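Lab 5 handout – comparing grippers on soft stuff
Usha Murthy, lab section, Mar 3, 2020
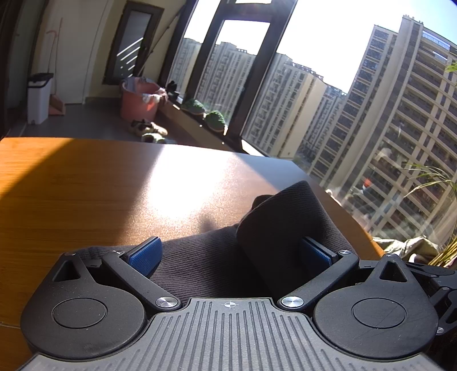 Fig. 1. Hand-held gripper, blue pads, over a dark ribbed garment.

Read before lab. Bring the Naltwood log sheets, one per pair.

Two grippers to compare:
Jundis – two-finger, linkage, textured pads. Hand-held first, then on the arm.
Porar – parallel jaw, smooth pads. Arm only.

Same cloth for both. Don't swap halfway, last year's numbers were useless becuase of it.

What to look at
Ribbed knit is hard. Ribs change direction wherever the cloth folds over itself (see the raised fold on the right in Fig. 1), so pad angle matters. Pads across the ribs – usually a good pinch. Pads along the ribs – they tend to slide. Write down which one you did, every time.

Lighting. Direct sun on a shiny tabletop blows out the image, dark fabric goes the other way. Glare patch and deep shadow between the pads in Fig. 1, same shot. Lock exposure before you start. Write the setting down. If the Yurchenko tracker loses the table, note the trial number and keep going.

Procedure
Drop cloth from elbow height, don't tidy it.
Pick a fold, close, lift to the tape line, hold 5 seconds.
Score: 2 = held, 1 = slipped but still in the pads, 0 = dropped.
Also note if you got one layer or more. Most of you will forget this.
Check the linkage screws between sets. Finger tight is not tight.

Numbers from the July run, for reference
Jundis hand-held: 252 trials, 89 scored 0. Most of the zeros were pads along the ribs.
Porar: some sets missing, so no total here. Will post if I find teh sheets.

Careful comparing hand-held to arm. Your wrist corrects without you noticing, the arm doesn't. Hand-held scores go in there own column.

Write-up
One page. Table of scores by pad direction, then a paragraph on which gripper you would pick for folding and why. Worst trial gets its own paragraph – what the pads were touching, where the light was coming from.

Questions before lab, not during. Sheets go in the tray by the door.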